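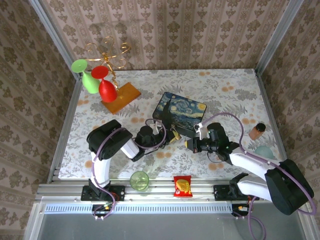 Unit 6: Pattern and Repeat in Domestic Furnishings
Module leader: Ermelinda Azevedo

6.1 Scope of the unit
This unit considers how printed pattern came to be used in ordinary homes, on walls and on tables. Students should have read the introductory chapter of the module reader before the lecture.

6.2 Terms
Repeat: the distance after which a design begins again. In wallpaper it is measured down the length of the roll.
Medallion: a self-contained motif, usually oval or pointed, set at regular intervals. Damask designs are commonly built on it.
Sprig: a small, separate piece of foliage or blossom, scattered over a plain ground.
Half-drop: an arrangement in which each column is lowered by half a repeat. It disguises the joins, but wastes more paper when hanging.

6.3 Case study: the Drekport mill
The Drekport mill printed papers and table coverings for the Clorow shops. Its surviving order book lists 221 designs, of which 65 are florals. Damask papers in brown and beige sold steadily for hallways and dining rooms, where smoke and lamp soot would show less. Sprigged cloths on a pale ground were sold separately, and the firm made no attempt to match the two. The Meireles papers, held in the college archive, include 17 letters from customers on this point. Several complain that the colours do not agree.

6.4 Seminar preparation
Read the Meireles letters in transcript. Choose one room in a home known to you and record each pattern in it, noting the type of repeat and the scale of the motif. Bring your notes to the seminar.

6.5 Assessment
The essay of 4,000 words is due in November. Late work is subject to the usual penalties.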